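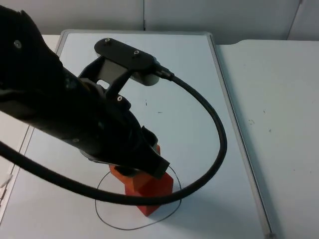
Gostia Table Tasks - progress report to the Vondholm fund, March

Work on the placement tasks continued in the Owino room. Of the grant, 2718 has been spent so far, mostly on blocks, markers and a replacement board.

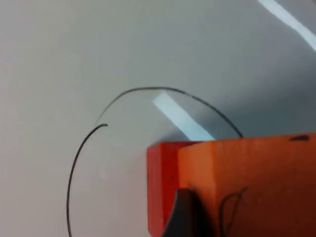 Surfaces took up most of our time this period. We want them plain and pale so that small objects stand out. Glare is still a problem - the overhead light leaves a bright slanting streak, and a clear disc is hard to make out except for its thin dark rim. We have asked Plulden for a quote on two diffusers.

The target areas are still drawn by hand in black marker.

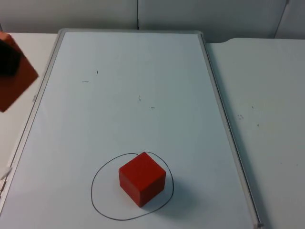

We tried printed outlines for 17 sessions and went back to the marker, which is quicker to change. Old marks are wiped off at the end of the day.

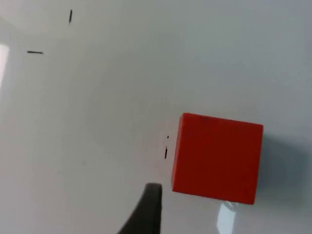

Next period we will add smaller target areas and write up the setup notes. The remaining budget should cover both.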